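목재 상판의 함수율 관리와 오일 마감, 케켈리 아그예만 인터뷰

글·정리 편집부 | 2024년 11월 29일

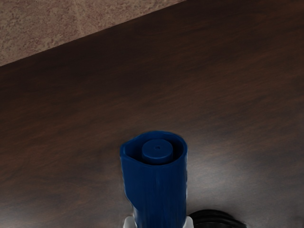 케켈리 아그예만은 마감재 상담의 절반이 사실은 함수율 상담이라고 했다. 어떤 오일을 쓰면 상판이 휘지 않느냐는 문의가 들어오면 그는 제품명을 답하기 전에 설치 장소의 상대습도와 난방 방식부터 되묻는다. 오일은 수분의 이동 속도를 늦출 뿐 평형함수율 자체를 바꾸지 못하기 때문이라는 설명이다.

아그예만은 상판 제작사 그라르날렌에서 건조와 마감 공정을 맡고 있다. 인터뷰는 10월에 건조실 옆 사무실에서 진행했고, 이후 서면으로 수치 두 가지를 보완했다.

먼저 입고 단계를 물었다. 그라르날렌은 인공건조를 마친 판재를 받아 작업장에서 다시 안정화한다. 잔목을 끼워 쌓고 상하면에 같은 조건으로 공기가 닿게 한 뒤, 핀형 수분계로 판재 양 끝과 중앙을 측정한다. “표면값만 보면 거의 언제나 합격입니다. 문제는 심부입니다. 절연 핀을 판 두께의 3분의 1 지점까지 넣어서 표층과 심부의 차이를 봅니다. 차이가 1.5퍼센트포인트를 넘으면 재단을 미룹니다.”

재단을 미루는 기간은 정해져 있지 않다. 같은 묶음 안에서도 판목과 정목의 거동이 다르고, 변재가 섞인 판은 더 늦게 따라온다. 그는 납기를 날짜로 약속하는 관행이 이 업종의 하자 대부분을 만든다고 보았다. 현재 그라르날렌의 견적서에는 재단 개시 조건이 함수율로 적혀 있고, 날짜는 참고 항목으로만 들어간다.

국내 설치 환경에 대해서는 바닥난방을 따로 언급했다. 겨울철 바닥난방 공간은 상대습도가 30퍼센트 아래로 떨어지는 일이 흔하다. 여름에 8퍼센트대 후반에서 10퍼센트로 안정되어 있던 판재가 5퍼센트 안팎까지 마르면 폭 방향으로 수축한다. “길이 방향은 무시해도 됩니다. 폭 685밀리미터 상판이라면 수종에 따라 계절 변화가 수 밀리미터 단위로 나옵니다. 그만큼을 철물이 받아주지 못하면 판이 갈라집니다. 마감재 잘못으로 접수되는 균열의 상당수는 나사 구멍에서 시작합니다.”

그가 권하는 방식은 장공 철물이다. 중앙 한 줄만 고정하고 양측은 슬롯 구멍에 와셔를 넣어 체결한다. 나사는 슬롯의 중간에 두고, 손으로 와셔가 겨우 돌아가는 정도에서 멈춘다. 전동 드라이버로 끝까지 조이면 슬롯을 판 의미가 없어진다. 반침목이나 C형 보강재를 쓸 때도 조건은 같다고 했다.

마감 이야기로 넘어갔다. 현재 작업장에서 쓰는 제품은 프렐베르크의 경화형 오일과 치카타의 하드왁스 두 종류다. 선택 기준을 묻자 그는 광택이나 색을 먼저 꼽지 않았다. “보수를 누가 하느냐로 정합니다. 사용자가 직접 부분 보수를 할 생각이면 순수 오일이 낫습니다. 경계가 덜 남습니다. 하드왁스는 초기 내수성이 좋은 대신, 부분 보수를 하면 빛을 비스듬히 받았을 때 테두리가 보입니다.”

연마 번수에 대해서는 의견이 분명했다. 오일 마감 전 최종 연마는 150번에서 180번 사이에서 끝내고, 240번을 넘기지 않는다. 번수가 올라갈수록 표면이 눌려 오일 흡수량이 줄고, 짙은 색 오일에서는 발색이 옅어진다. 다만 마구리면은 예외다. 마구리는 흡수가 지나쳐 색이 검게 뜨기 쉬우므로 판면보다 한두 단계 높은 번수로 마무리한다.

짙은 갈색 계열의 착색 오일을 쓸 때는 연마 자국이 가장 큰 변수가 된다. 원형 샌더의 소용돌이 자국은 무색 오일에서는 드러나지 않다가 착색 후에 나타난다. 그는 기계 연마가 끝난 판을 같은 번수의 사포로 결 방향 손연마를 한 번 더 하고, 물걸레로 결을 일으켜 말린 다음 가볍게 걷어낸다. 이 과정을 생략한 판은 첫 물기에 표면이 거칠어진다.

도포는 두 차례다. 1차는 넉넉히 바르고 20분 뒤 남은 오일을 완전히 닦아낸다. 2차는 패드로 얇게 문질러 넣는다. 실패 원인으로는 닦아내기 부족을 들었다. “표면에 남은 오일은 보호막이 되지 않습니다. 끈적한 층으로 굳고, 먼지를 잡고, 나중에 컵 자국이 남습니다. 닦은 천에 오일이 더 묻어나오지 않을 때까지 닦아야 합니다.” 사용한 천은 물에 적셔 펼쳐 말리거나 밀폐 금속 용기에 넣는다. 건성유를 머금은 천을 뭉쳐 두면 자연발화 위험이 있다.

하면 처리도 물었다. 아그예만은 상면과 하면의 도포 횟수를 같게 한다. 하면을 생략하면 두 면의 투습 속도가 달라지고, 판은 빨리 마르는 쪽으로 오목하게 휜다. 플라르쿠둠 현장에 납품한 길이 1,165밀리미터 상판 가운데 한 장이 그런 사례였다. 설치업체가 철물 위치를 옮기면서 하면을 다시 갈아냈고, 재도포 없이 겨울을 넘겼다. 회수해 측정했을 때 폭 중앙의 처짐은 2밀리미터가 넘었다. 하면에 오일을 다시 올리고 잔목 위에 42일 두자 대부분 돌아왔지만, 완전한 평면은 되지 않아 상면을 다시 깎았다.

유지관리 주기를 달력으로 정하는 데에는 반대했다. 물방울을 떨어뜨려 5분 뒤 닦았을 때 얼룩이 진하게 남으면 보수 시점이라는 것이 그의 기준이다. 개수대 옆과 의자가 놓이는 가장자리는 먼저 닳으므로 그 부분만 판정해도 된다. 세제는 중성으로 한정하고, 매직블록류의 멜라민 스펀지는 쓰지 않는다. 멜라민 스펀지는 미세 연마재로 작용해 마감층을 깎는다.

철제 용기에 대해서도 주의를 덧붙였다. 참나무나 호두나무처럼 타닌이 많은 수종은 젖은 철과 닿으면 청흑색으로 변한다. 얼룩은 옥살산 수용액으로 뺄 수 있으나, 처리 후에는 맑은 물로 여러 번 헹구고 완전히 말린 뒤 주변까지 넓게 다시 마감해야 한다. 그는 이 작업을 사용자에게 권하지 않는다.

마지막으로 습도계 설치에 관해 물었다. 그라르날렌은 납품 시 설치 장소의 상대습도를 기록하고, 첫 겨울에 같은 위치의 값을 한 번 더 받는다. 벽걸이형보다 상판 하부에 붙이는 소형 기록계를 선호한다고 했다. “실내 평균은 별 도움이 안 됩니다. 판 밑 10센티미터의 공기가 필요합니다. 바닥난방 분배기가 가까운 쪽과 먼 쪽을 따로 재면 어느 쪽 철물을 먼저 확인해야 하는지 나옵니다.”

기록계 자료의 수종별 정리는 아직 진행 중이다. 호두나무와 물푸레나무의 첫 겨울 값은 모였고, 참나무는 설치 시기가 늦어 다음 난방철까지 측정한다.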